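Filed under: Shop Notes / Finishes & Surfaces

November, bench notebook, continued

Second round of oil trials on maple offcuts. The first round was abandoned when the humidity in the finishing room went above 60 percent overnight and two of the Zein panels were still tacky by morning. All panels in this round come from the same board and were planed in the same pass, so grain direction and moisture should be close enough to compare.

Finishes under test:
Gredberg hard oil, thinned for the first coat, full strength after that
Sirnamer wax oil, full strength throughout
Zein linseed blend, old can, skin removed and strained before use

Prep was 120, 180, then 220 grit. Raised the grain with a damp rag between 180 and 220. Left to dry for an hour and knocked back by hand. The 220 paper is from the new roll and cuts faster than the old one. Note for next time: do not mix rolls within one set of panels.

First coat on at 9:40, wiped off after 15 minutes. Gredberg wiped clean. Sirnamer dragged on the end grain and needed a second rag. Zein went on darkest of the three and pulled the color toward amber straight away, most visibly on the strips that were already tan before finishing. On a laminated top that matters, as oil widens the gap between pale and dark strips. Anyone wanting an even color should sort the strips before glue-up and not expect the finish to hide anything.

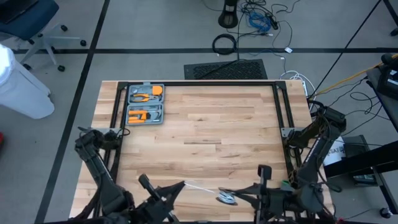
Maple top, long strips. Note the spread from tan to honey.

Water test on the panels after full cure. 5 ml on each face, covered with a watch glass, left for 2 hours. Gredberg: faint ring, gone the next morning. Sirnamer: no ring, slight dulling where the glass sat. Zein: white ring, still there after a day, came out with a light rub of fresh oil. Repeated on the back faces with the same result, except that one Gredberg panel showed no ring at all. That panel got a heavier second coat by mistake, so the result is noted but not counted.

Abrasion next. Felt pad, 500 g weight, 2000 strokes per panel. The counter read 3778 when the second panel came off instead of 4000, so that panel was 222 strokes short. Cause was the belt slipping on the drive pulley – tightened it, ran the missing strokes, logged the panel as usable with a remark. Wear on all three is dulling only, no bare wood. Sirnamer holds its sheen longest. Zein dulls early and then stays put.

Smell: Zein is still noticeable after a week in the closed cabinet. The other two are not.

Provisional choice for the Grisham order is Gredberg, 2 coats, with a third on the end grain. Sirnamer is better on water but slower to wipe, and the dulling under the glass would show on a large flat top. Cost per square meter still to be worked out from the can weights, which are on the sheet taped inside the cabinet door.

Rags laid flat outside on the rail to dry. No balled rags in the bin.

To do: heat test with the 80 degree block, vinegar spot test, recut the end grain samples – the current ones have saw marks that hold oil and give a false dark reading.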